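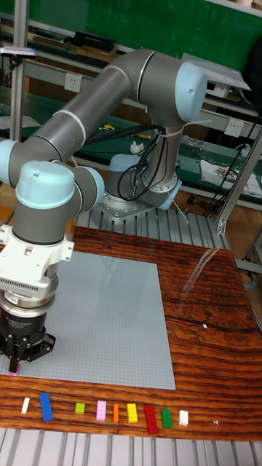 Two second-hand baseplates arrived in February and both are bowed, with the corners standing clear of whatever they are put on. The worse one lifts by seven millimetres at one corner. They came with a mixed lot of 3,000 bricks, stored on edge behind a radiator according to the seller. I would like them flat enough to carry a street layout in which the buildings span the joins. The large light grey one on the wooden table is the size I mean, studded all over, with a few small bricks lined up by it along the near edge. Things I have read so far: hot water, a hairdryer, a domestic oven, and leaving the plate under books. Which of these is safe for thin plastic, and does the plate stay flat afterwards?

Asked by Drolell

Search this site Search

Oluf Ásgeirsdóttir

Leave the oven alone. The thermostat on a domestic oven swings widely either side of the setting, and a thin plate follows the air temperature within a minute or two. Studs lose their grip before the sheet looks any different.

Slow creep under load works well. Lay the plate studs down on a flat board, so that the underside faces up, and put a second board of the same size over it. Weight the top board evenly. Books are fine if they reach the corners. A single heavy object in the middle is not, as the corners are where the bow usually shows.

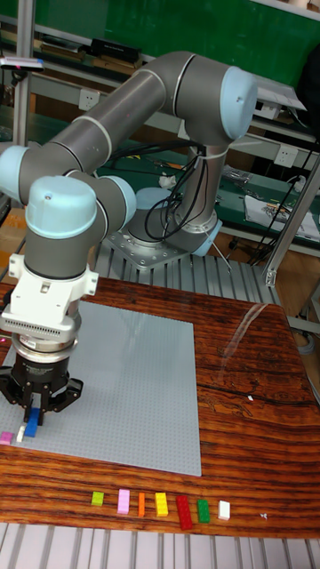

Leave it in a warm room for a fortnight, then turn the plate over and check with a steel rule across both diagonals. A gap under the middle of the rule means the plate is still dished, and a rule that rocks means it is domed. Repeat if necessary. I have done this with an Idley plate that had a 557 g bag of sand on each corner, and it came out within a millimetre. Old plates spring back a little in the first few days, so wait until then before you measure.

For buildings that span a join, fix the plates to a backing board with screws and wide washers at the corners, between the studs. Do not glue. Plastic and board expand at different rates and a glued plate will bow again by summer.

Ayala

hairdryer worked for me, keep it moving

Baldur Vigfúsdóttir

I agree with the above on weights, less so on the time. Mine took nearer a month. Warm tap water speeds it up: roughly ten minutes in the bath, dry the plate, then straight under the boards. I would not go over 40 degrees. Printed plates should not be soaked at all, as the road markings on one of mine went cloudy.

If the plate has a white crease anywhere, it has been bent past its limit. That line is permanent and will act as a hinge. Use such a plate under a building, where the bricks across the crease hold it straight.

Also store them flat. A full stack on its edge will lean, and the outer ones take the curve first.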